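We made it! (Well, very nearly, and then properly)

I've been putting off writing this because I kept thinking the total might change again, but it's been sitting at £1,041 since Saturday teatime and I think we can safely call that the end of it. Our little appeal for the Odgate pond survey was only ever asking for £1,000, and for most of July I was quite sure we'd have to hand the whole lot back – the page was stuck on £60 for so long that I stopped looking at it before breakfast.

What changed things was the plant stall at Wemell. I'd only taken a few trays of marsh marigolds and a pile of leaflets, and people were so kind, and so curious about newts! One lady put in £100 the same evening with a note saying she'd fished for sticklebacks there as a girl, and I'll admit I had a bit of a cry over that one.

So, the money. Most of it goes on the water testing kits and the lab fees, and the rest will pay for two pairs of waders (mine have been leaking since Trarport, as anyone who walked back to the car with me will remember) and the hire of the hall for the evening when we share the results.

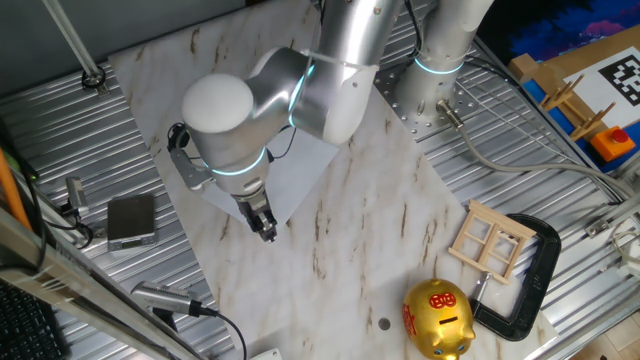 If you pledged enough for a printed map, please do check that I've got your address, as three of you have left that box blank. The maps are being printed in Fraser and should be with me before the end of the month, and I'll post them in batches as my envelopes allow.

First dip is at seven in the morning, by the sluice gate. Bring a flask and an old towel.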